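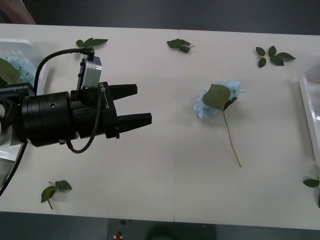 How many demonstrations do I need before the first training run is worth starting?

For a single pick-and-place task with soft or odd-shaped items, plan on 768 good episodes. Fewer will train, but the policy tends to reach for the middle of the table wherever the item is.

Recording a pick-and-place set with Stultau

This page covers recording only. Training is on the Zotberg page. The steps assume your arm is calibrated and the Stultau recorder starts without errors.

1. Write the task sentence first

Use one sentence and keep it for the whole set, for example "put the flower in the bin." Everyone who records must use the same sentence. If you change the wording halfway, start a new set.

2. Lay out the table

Put one blue hydrangea stem within reach of the gripper. Scatter a few loose leaf sprigs near it. The sprigs are distractors and stay on the table. Move the stem and the sprigs between episodes, and turn the stem so that it doesn't always point the same way. Include layouts where a leaf lies over the petals.

Keep the bin in one place for the first 1000 episodes you attempt. After that you can move it.

3. Check the cables

Run the wrist through its full turn before you press record. The camera cable needs enough slack for the turn but must not hang between the fingers. Tape it again if it has crept.

4. Record

Start with the fingers open and the item untouched. Approach at a steady speed. Close on the stem just under the flower head; the petals slip. Lift, carry, release, and back away before you stop the episode.

If you miss a grasp, open and try once more in the same episode. Keep these. A second miss means stop and mark it failed.

5. Sort

Open the set in Bandosex and filter by result. Delete episodes where a hand entered the work area or the recorder dropped frames. In our April set we recorded 1308 episodes and kept 898.

6. Name and upload

Folder names are task, table, operator, in that order, all lowercase. Upload to the Kang server at the end of each session.

The retry rule in step 4 was added by Chang-ho Chae on Thu 24 May. Sets recorded under the old rule can still be used, but keep them in a separate folder.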